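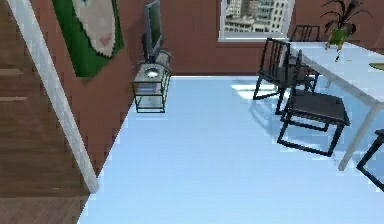

The founder of Rodovum picks up the phone a little after 8 in the morning, already on a second coffee and apologizing for the dog. We had set aside half an hour to talk about Fomstead, the company's library of simulated homes for people who build household robots, and we ended up talking for most of the morning, with a long detour into the subject of dining chairs.

"Chairs are my favorite thing in the whole product," the founder says, laughing. "Everyone asks about the kitchens. I want to talk about chairs! Thin legs, slatted backs, and people leave them pulled out from the table at all sorts of angles. A robot that has only ever driven around neat rooms is going to have a hard time in my house, I can tell you that."

Fomstead sells rooms, more or less. A customer pays for a license, downloads a set of furnished interiors, and lets a virtual robot loose in them long before there is a real machine to bump into a real table. The basic package has 36 homes and a catalog of 543 pieces of furniture and household goods, from side tables to potted plants, and most of them can be moved, recolored or swapped out.

The rooms can be surprisingly cheerful, with terracotta walls, a pale blue floor and a bright green picture frame beside the banister. I wondered if that was somebody's personal taste. "Partly mine, I'm afraid," the founder admits. "But you can change every bit of it. One customer turned all the walls gray on the first day and I was a little hurt."

The shiny floors come up next, and here the voice on the line gets more serious. Reflections were the feature customers requested most often in the first year, when Fomstead's floors were all flat and dull. "A bright patch of window light on a glossy floor can look like an object, or like a hole, depending on what your software believes about the world. We spent a whole winter on that. I still think the glass shelves need work. They're good, they're not great, and I tell people so before they pay."

That frankness carries over to the price. A yearly license is $2,000 for a small team, which the founder calls "fair, but I know it stings if you're two people in a garage." Rodovum itself began with 2 people, sharing a desk above a bakery, and there's a reduced rate for schools if you write and ask.

There are other choices out there, of course. Skillalier leans more toward warehouses and store aisles, and the founder speaks kindly of it. Gasser, a small maker of floor-cleaning robots, has been using Fomstead since the early test version, mainly for its staircases. "They wanted stairs, and then more stairs. Stairs next to a railing, stairs that start where the living room stops. A cleaning robot has to know where the floor ends, so I understood completely."

And what would the founder fix first, given a free month? There is a long pause, and the dog has something to add. "Clutter," comes the answer at last. "Our tables are too tidy. A plant, maybe a plate, and that's dinner? My own table has mail on it from last spring. We're building a clutter pack now, with socks and charging cables and half-finished puzzles, and I hope to have it out in July."

Current license holders will get the pack at no extra charge.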